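Hutsammlung in Lakberg: mehr als 1.000 Stück abgegeben

Lakberg, 25. Januar 2024. Kurz vor Annahmeschluss noch einmal viel Betrieb bei Jinura. Seit Dezember nimmt der Laden gebrauchte Sommerhüte an, nun der Zwischenstand: mehr als 1.000 Stück, die meisten gut erhalten. Gerechnet hatte man mit deutlich weniger. Verkauft wird im Frühjahr, der Erlös geht an die Nähwerkstatt in Fanden.

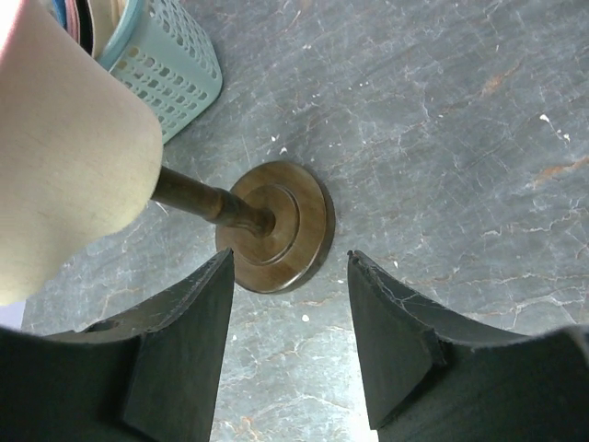

Platz ist das größte Problem. Regale voll, Kartons voll, also wird gestapelt, Hut auf Hut. Wichtig dabei laut Lotte De Smet, die die Annahme leitet: ein Ständer, der nicht kippelt. Runder brauner Fuß, breit, liegt flach auf, mehr braucht es nicht. Daneben ein gelochter Plastikkorb für alles, was noch durchgesehen werden muss. „Im Karton drücken sich die Krempen platt, am Ständer nicht so schnell", sagt De Smet. Weiche Stoffhüte dürfen übereinander, Stroh kommt einzeln.

Abgegeben werden vor allem Fischerhüte, auch viele Kinderhüte. Weniger gefragt: Filz. Wird trotzdem genommen, aber getrennt gelagert und erst im Herbst angeboten. Mützen und Schals bitte nicht, dafür gibt es den Container am Bahnhof.
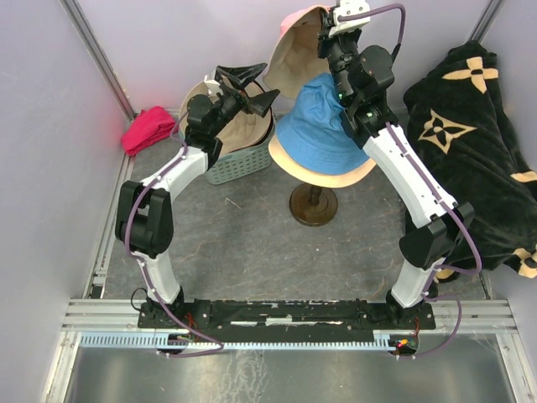
Beim Sortieren gilt eine einfache Reihenfolge. Erst die Nähte, dann das Futter, dann die Krempe. Was einen Riss hat, geht gleich weiter nach Fanden und wird dort geflickt. Flecken sind kein Ausschlussgrund, Schimmel schon. Frans Lambrechts von der Nähwerkstatt rechnet mit 29 Hüten pro Woche, mehr schaffen sie im Moment nicht. Zwei Nähmaschinen, eine davon in Reparatur.

Das Geld wird gebraucht. Ein neuer Zuschneidetisch soll her, dazu Garn und Futterstoff. Ziel sind 2.000 Euro. Ob das reicht, lässt Lambrechts offen, die Stoffpreise seien zulezt gestiegen.

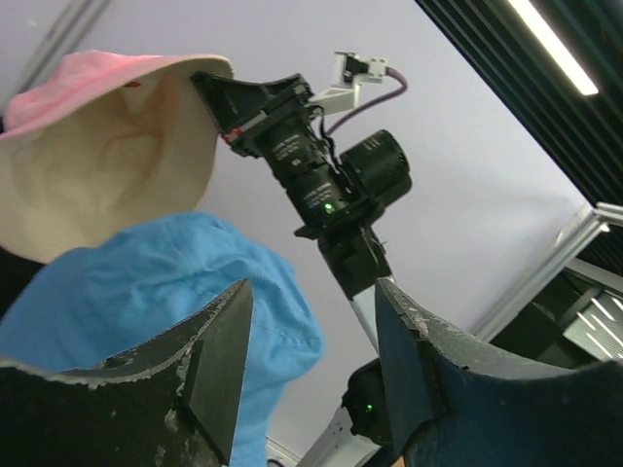 Wendehüte machen übrigens am meisten Arbeit. Zwei Stofflagen, also auch zweimal schauen. De Smet bittet darum, sie vorher einmal umzustülpen und die Taschen im Futter zu leeren. Sand vom letzten Urlaub bitte auch raus.

Preise stehen fest: 8 Euro für Erwachsene, Kinderhüte die Hälfte. Strohhüte werden einzeln ausgezeichnet. Den Verkaufsraum stellt die Firma Van der Linden, Eingang über den Hof.

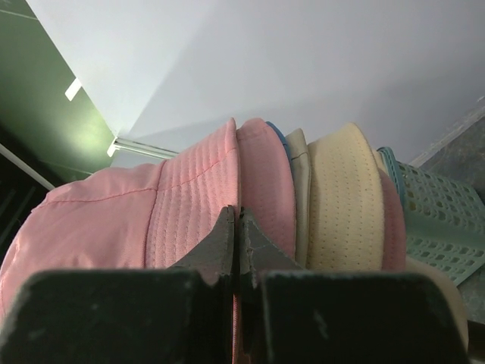 Gestapelte Hüte in Rosa, Blau, Beige und Creme.

Abgabe noch bis Monatsende im Laden, während der üblichen Öffnungzeiten. Größere Mengen vorher anmelden. Termin für den Verkauf folgt.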